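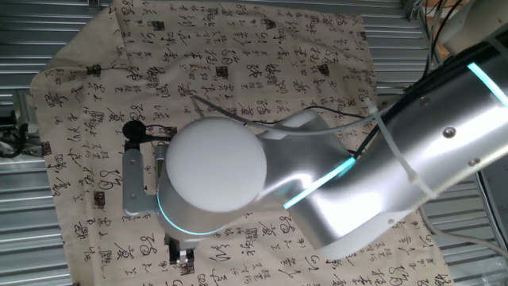
Beige cloth with black calligraphy, the kind this page is about.

How to Wash and Press Printed Calligraphy Cloth Without Ruining It

Last updated: July

So you own a large piece of cloth covered in brush writing. Maybe it was a gift. Maybe you bought it for the living room in a moment of confidence and it has since collected a fair share of soup. Either way it needs a wash, and you have been putting that off, as I did for two years.

I learned most of this from Yanling Fan, who ran the alterations counter at Caltska before it closed, and the rest by wrecking a perfectly good table runner from Idardale.

Before you start

Find out whether the writing is printed or painted. Printed cloth usually repeats: look for the same character turning up again with the same wobble in the same stroke. Real brushwork never manages that, however good the calligrapher. If yours is painted by hand, close this page and go find a conservator. I mean it.

For printed cloth, do a spot test. Wet a cotton swab, press it on a black area near the hem, and hold it there while you count to sixty. If the swab stays clean, carry on. If it comes up gray, dry clean only, and good luck explaining the bill.

Washing

1. Shake the cloth outside. Crumbs get into the folds and stay for years.
2. Fill a tub with cool water. Cool means cool. "Barely warm" is how I lost the runner.
3. Add a small squirt of mild detergent and swish it in before the cloth goes anywhere near it. No bleach, no "brightening" anything.
4. Push the cloth under and leave it for ten minutes. Press it gently now and then. Don't scrub the letters, however personal it gets.
5. Drain and rinse until the water runs clear. Mine took four rinses and a change of shoes.
6. Roll it in a light towel and lean on the roll. Wringing leaves creases that will outlive you.

Drying

Lay it flat or hang it over a wide rail, out of direct sun. A thin clothesline leaves a ridge straight through the middle of somebody's poem.

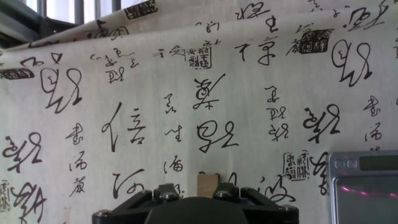 Cursive script and square seals. Smooth out any folds before pressing.

Pressing

Iron while it is still a little damp, on the back, with a plain cotton sheet between the iron and your work. Start on the lowest setting and creep up. Go with the weave in long passes and lift the iron when you change direction, or you will drag a corner out of square and spend the evening dragging it back.

Fengying Peng wrote in to say she skips the sheet and has never had a problem. Fengying also parks on hills without the hand brake.

Storing

Roll it around a cardboard tube with the printed side out. If you must fold, refold along different lines every few months. Keep it away from cedar oil and the cat.

Next month: getting candle wax out of the Uven blanket.

474 shares | 2 comments
Contact | Copyright Jin Household Notes | Back to top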